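Birnwood Desk, Section 4: Fitting the top and leveling
Rev. by Ilaria Lo Presti, Thursday, November 7, 2024

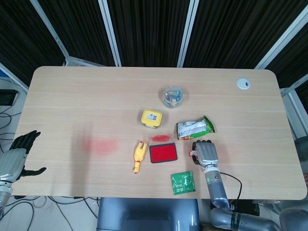 Two people for steps 1 to 4. Top goes face down on a blanket, not on bare floor.

1. Lay out the frame rails. Long rail to the back. The back rail has the part number 2472 stamped on the inside.

2. Drop the four short bolts in from the rail side. Finger tight only. Do not use the long ones here, they will come through the top.

3. Check the diagonals with a tape. Both the same? Tighten with the hex key. If not, loosen all four, push the frame square and measure agian.

CAUTION: No power drivers. Stripped inserts are not covered.

4. Flip. Lift by the rails, never by the legs. Set down on all four feet at once.

5. Level it. Feet turn clockwise to go up. Start with the lowest corner.

NOTE: On carpet, wait a day and redo step 5. The feet sink a bit.

6. Cable tray, if you ordered one. Hooks face the back. Clips in left side first, then push the right until it clicks. Stiff the first time.

7. Retighten everything after two weeks. Then every March or whenever you remember.

Wobble still there? Nine times out of ten its a foot not touching. Slide a sheet of paper under each one and see which goes through.

Missing bolts: ask for bag 107, not bag 106 (old frame, wrong thread). Spares go out from the Guerra warehouse, contact Aldo Serra. Have your order number ready.

Cleaning and care: see Section 5.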